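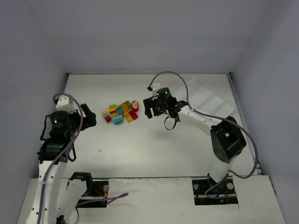

Office of Equipment Planning, Tadmont Technical College

Opinion: Budget for the Second Year First
By Maricica Dinu

Every January, departments send this office their requests for capital equipment, and every January the requests for robots look much the same. They give a purchase price, a delivery estimate and a paragraph on teaching value. Very few say what the equipment will cost after it has been installed. I believe the college should stop approving requests of that kind, and I would apply the rule to my own office as readily as to any other.

The case usually made against such a rule is that it slows down good projects. Vernon Bergeron, who chairs our engineering programs, has argued this to me with some force. Prices change, he says, and a department that waits a term to complete its paperwork may lose a favorable quote. I take the point. But a favorable quote on two arms is of limited use if the department has set nothing aside for motors, cables and replacement grippers, and must come back in the spring to ask for them. In the last budget cycle this office received 16 supplemental requests. Of these, 8 were for parts that any experienced user would have expected to replace.

Small arms deserve particular attention. They cost less than the large machines in our manufacturing hall, and for that reason they tend to pass through review with little discussion. Yet they are handled more often, by more people, and they are frequently taken apart and put back together. Cabling that runs along the outside of an arm is easy to inspect and also easy to snag. Gripper fingers wear. A plan that treats these as surprises is an incomplete plan.
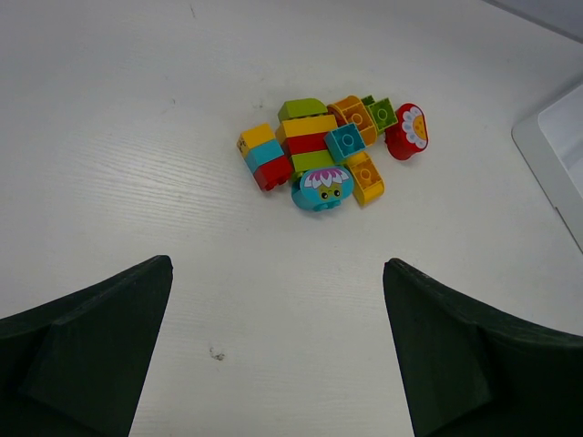
The materials line of a request is where I would most like to see a change of habit. Departments often assume that serious work calls for costly test objects, and they ask for machined parts or sample kits accordingly. Much of the early work in handling can be done with far less. Large toy bricks of the type made for small children offer flat sides, curved pieces and arches, and even a flower shape with a daisy printed on it, and a jumbled group of them gives a pair of gripper fingers plenty to contend with. Money saved here can go to spares. I would ask each department to start with ordinary objects and to explain in writing when those objects are no longer enough.

Floor space is a further cost that seldom appears on the form. An enclosed table takes up a room's best corner, and the staff who use it need somewhere to sit, store tools and make repairs. Fumiko Fukuda in our facilities group has offered to review layouts before a purchase order is issued. I urge departments to accept that offer early -- moving a finished installation is expensive, and the bill is paid from the same budget as the equipment.

My proposal is a modest one. Each request for robotic equipment should carry a budget for 2 years, with separate lines for spare parts, staff time, materials and space. Where a department cannot estimate a figure, it should say so plainly and name the person who will supply it. Requests that meet this standard should be heard first, whatever their size. The revised form is available from this office, and written comments from department heads will be accepted through the end of February.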